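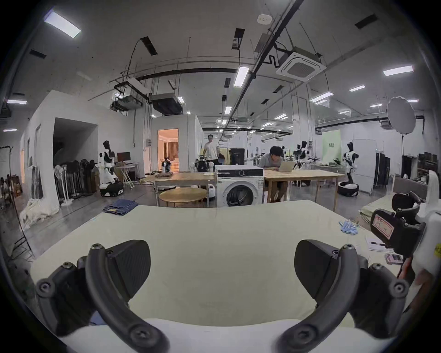

Wakanora grippers get a second version at the Zallham workshop

Workshop news, November

The hand-held grippers of the Wakanora project have reached their second version. The new pair was finished this month in the shared workshop in Zallham, and all the drawings have been put on the members' page, where anyone with an account can take them and change them.

For readers who do not follow the project: a Wakanora gripper is a tool with two fingers which a person holds and closes by hand. While the person does an ordinary task, such as folding a cloth or putting a pen on a sheet of paper, the movement is recorded, and later it can be used to teach a robot arm the same task. The person needs one gripper for each hand if the task asks for two. Helge Isaksson began to build them at his kitchen table in Illorau and moved the work to Zallham when the kitchen became too small for it.

What has changed in the fingers

The fingers are still black and curved, with an angled pad at the tip, and they are still held together with screws and not with glue. Members who used the first version had asked to keep this. A pad that is worn can be taken off in a few minutes with a normal key, and the rest of the finger stays where it is.

The shape of the pad is new. In the first version it was flat, and thin fabric slipped out when the fingers were pulled upwards. Isaksson tried many angles during the summer before he chose the present one. He also moved the pivot a little closer to the tip, so that the force in the trigger is smaller when the fingers are almost closed. This is the part of the movement where the hand becomes tired.

"I printed the same finger so often that my family could recognise it by the sound of the printer," Isaksson told us. "The difference between a bad one and a good one was two millimetres. I would have liked to know this in June."

The springs are different too. The old ones came from a bag of mixed parts, which meant that no two grippers felt the same. The new ones are ordered from Beaudoin, a small spring maker which was willing to sell a box of 100. One box is kept in the second drawer under the tool board. Please write your name on the list if you take any, also when you take only one.

The housing and the wires

The body of the gripper was opened again and again in the first version, mostly to look at a connector that came loose. Isabelle Vachon redrew the inside of the housing so that the cable is now held at two places before it arrives at the board. She also made the opening wider on the side of the thumb. Members with large hands had complained about it, and one of them had already solved the problem with a file.

The housing can be printed without supports if it is placed on its back. On the slower of our two printers it takes a night. White filament shows dirt quickly, but it makes cracks easy to find, and Vachon recommends it for the first housing you build. After that, please use the colour you like.

The screws are now all of one size. This sounds like a small thing, but it has removed the most common question in the Wakanora channel.

Testing with soft things

Most of the testing in the past weeks was done with cloth. The front table in the hall has a pale cream fabric on it, and a fold in this fabric is a surprisingly difficult object for two fingers. If the tips come down too steeply they push the fold away. If they come down too flat they take two layers at the same time. Vachon wrote a short guide with her own way of doing it, which is to touch the table first with one finger and let the other one come to it.

Trousers are harder than towels. The waist is stiff and the legs are not, so the person must change the speed in the middle of the movement. Small round objects are hard for another reason: they roll. For these the group now uses a rule that the two grippers must never come from the same side.

The aim for version two was 1000 recordings before the drawings were published. The group has passed this. On the evening when this text was written, the counter on the project page stood at 3623, and 500 of these were made in one long weekend when the heating in the hall was out of order and the people recorded in their coats. Vachon later removed the coats from the list of permitted clothing for recordings, as a sleeve had covered the camera of the gripper too often.

Not all of the recordings are good. The group keeps the bad ones as well and marks them, for example with "dropped" or "two layers". Isaksson believes that these marks will be useful later. Vachon is less sure, and they have agreed to discuss it again when there is a larger set with cloth of different weights.

From the hand to the arm

The fingers on the robot side must be the same as the fingers on the hand side, otherwise the recordings do not fit. For this reason the drawings have two mounting plates. One goes on the handle, the other on the wrist of the arm. The second plate has been changed two times since the spring, and the old one will not fit the new fingers. If you have a plate with a round notch at the edge, it is the old one.

First trials with an arm have been made with simple folding. In the notes from these trials the arm is described as "polite but slow". It finds the edge of a towel in most positions, and it has trouble when the edge lies under another fold. No one has yet tried it with trousers. The members who work on this would like to wait until the movement of the wrist is smoother, and they ask others not to promise a demonstration to visitors in the meantime.

The washing machine beside the long work table is also on the wish list. To open a round door, take out a piece of clothing and carry it to a table is a long task with many small parts in it, and the project page has a discussion about how to cut it into pieces. Comments are welcome there. The door should not be used for practice while a programme is running.

Building your own

A pair can be built in a weekend if the printed parts are ready. Vachon suggests that beginners build the left one first and use it for a day before they start with the right one. The two are mirrored, and a mistake in the first will otherwise be made twice.

The order in the instructions has been changed and is now:

Clean the holes in the printed frame and try each screw in its place before the pads are on.

Put the joints together with the screws loose, and move the finger by hand. It should fall by its own weight.

Tighten the screws a little at a time, going from the root to the tip.

Add the spring, then the trigger.

Fix the cable at both places in the housing, and close the housing last.

Put on the pads and close the fingers on a sheet of paper. If the paper can be pulled out at one corner, the pads are not parallel and the joint at the root must be opened again.

A mistake made by several members in the first week was to tighten the joints fully at once. The finger then moves well on the first day and becomes stiff on the second. There is no need to print it again in this case. Open the screws half a turn and wait until the next day.

The parts list is on the members' page together with the drawings. The camera and the battery are not on it at the moment, as two types are still being compared. Those who cannot wait may build the mechanical part now, since the holder for the camera is a separate piece and will be added with the same screws.

Use of the hall

The front table is reserved for recordings in the evenings until the end of the month. Laptop work is possible at the long table at the same time, but please do not walk between the recording person and the table, and keep your voice low when the counter is running, as some of the notes are spoken. Light stands should remain where they are. If you have to move one, put it back afterwards, because the group compares recordings from different days and a shadow in a new place costs them an hour.

The wheeled robots may only be moved by members who have had the introduction. The next one will be given by Isaksson, and the hour will be written on the door. It takes most of an evening and includes how to use the stop button, how to charge and what to do when a wheel is caught by a cable. Good shoes are required.

Still open

Three things remain for the next version. The trigger makes a clicking noise which can be heard in the spoken notes. The pads collect threads after a long session with cloth and must be cleaned with tape. And left-handed members have asked for a switch that can be reached from the other side, for which Vachon has made a first drawing but has not printed it.

A group in Illorau will build two pairs from the published drawings during the winter and send its corrections. Until these have arrived, please treat the measurements on page four as not final, above all the depth of the hole for the spring.

Questions about the fingers and pads go to Helge Isaksson, and questions about the housing and the cable to Isabelle Vachon. Both can be reached in the Wakanora channel, usually after six in the evening.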